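Oltetti mobile broadband: frequently asked questions

Last revised in April by Morena Farina, customer support

My router has power but there is no internet. What should I check first?
Look at the signal light on the front. Green means the router has found the network, amber means a weak signal and red means it has found no network at all. If it is red, switch the router off, take the SIM out, put it back with the gold contacts facing down and switch on again. Allow 2 minutes for the lights to settle before you try a page.

The light is green and pages still won't load.
This is usually the APN setting. Open a browser on a device connected to the router, go to the admin page printed on the label underneath, and look under Mobile network. The APN should read oltetti in small letters, with no spaces. If you bought your router second-hand it may still hold the settings of the previous network. Type over them and press Save. Pressing Back without saving loses the change, and the router does not warn you.

Can I use my Oltetti SIM in another make of router?
Yes, as long as the router is unlocked. We sell and support the Dretier and the Dretier Mini. Our support staff can give you the network settings for any other model but can't take you through its menus.

How do I unlock a router I bought from you?
Routers bought outright are already unlocked. Routers supplied on a monthly plan are locked until the last payment has gone through. After that, ask for the code through your account page under Devices. It arrives by email, normally the same day. Check the junk folder before you ring us.

I entered the unlock code and it was refused.
Compare it with the email and watch for the letter O and the number 0. You have ten attempts in all. After the tenth the router has to come back to us, so please stop at three or four and call. 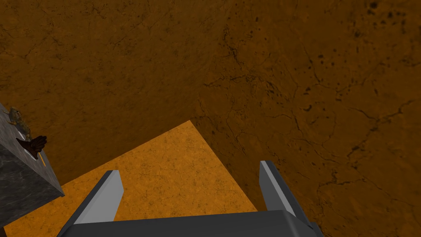 When you call, have the serial number to hand as well as the code. It is on the same label as the admin address, and it is the longer of the two numbers. We can issue a fresh code over the phone if the first was made for the wrong serial number, which does happen where a household has two routers on one account.

Where is the best place to put the router?
Upstairs and near a window, as a rule. Keep it off the floor and away from the back of the television. Thick stone walls and foil-backed insulation both weaken the signal. Try a few spots and leave the router for several minutes in each one — the signal light is slow to catch up.

How much data do I get?
The standard plan has 60 GB a month. Unused data does not carry over. We send a text to the number on your account when you are nearly out, and after that the speed drops until your next renewal date. You won't be charged extra unless you buy a top-up.

Why does my account page show more data than I think I used?
Updates are the usual cause, followed by video that plays by itself. The account page also runs several hours behind, so yesterday evening's use may appear under today. The router keeps its own count under Statistics, and the two rarely match exactly. Your bill follows the account page.

Should I do a factory reset?
Only when everything else has failed. It wipes the wifi name, the password and the APN, and you will have to enter the APN again by hand. Hold the reset button in with a paper clip until all the lights go out, then let go. A reset does not remove a network lock.

Which error codes should I report?
Error 906 means the SIM has not been activated. Activate it from your account page and restart the router. Error 386 means the network has turned down the connection, and only we can clear that — please call. Other codes normally go away after a restart.

When can I reach someone?
Phone lines are open from 8 am to 7 pm. Messages sent from the account page are answered in the order they come in. Complaints go to Remo Fiore at the same address as general post, with your account number at the top of the letter.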